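Community > What's On | 25 shares | 6 comments

Kitchen swap shelves fill up fast in Priltlow

More than 259 households have now signed up to the Priltlow kitchen swap, with storage tubs and baskets going quickest. Organisers at the Wandimix hall had expected mostly old saucepans. Got those too, boxes of them, but it's the lidded containers people want.

Rules are simple. Bring what you don't use, clean, with its lid. Take what you need. No money changes hands -- there is a tin by the door for the heating if you feel like it. Glass goes on the low shelf, plastic in the middle, knives must be handed in at the desk and not left out on teh tables.

Tables open from 10am until the tea urn goes off, normally mid afternoon. Parking behind the Eder bakery is free for two hours. Bus 892 stops outside.

A sorting session runs alongside, where people can try out ways of keeping food together in the cupboard or fridge. Wire baskets have been popular, partly as you can see whats in them without pulling everything out.

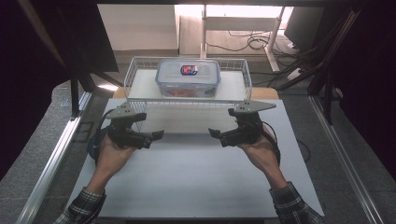
PRILTLOW, May -- A white wire basket, open at the top, with a clear lidded food container sitting towards the back of it. Plenty of room left in front for a second. Baskets like it are in short supply, so anyone with spares at home is asked to bring them along.

Anything left at the end goes to the Itimex reuse store on the ring road. Chipped china is not accepted there. Odd lids are, matched or not.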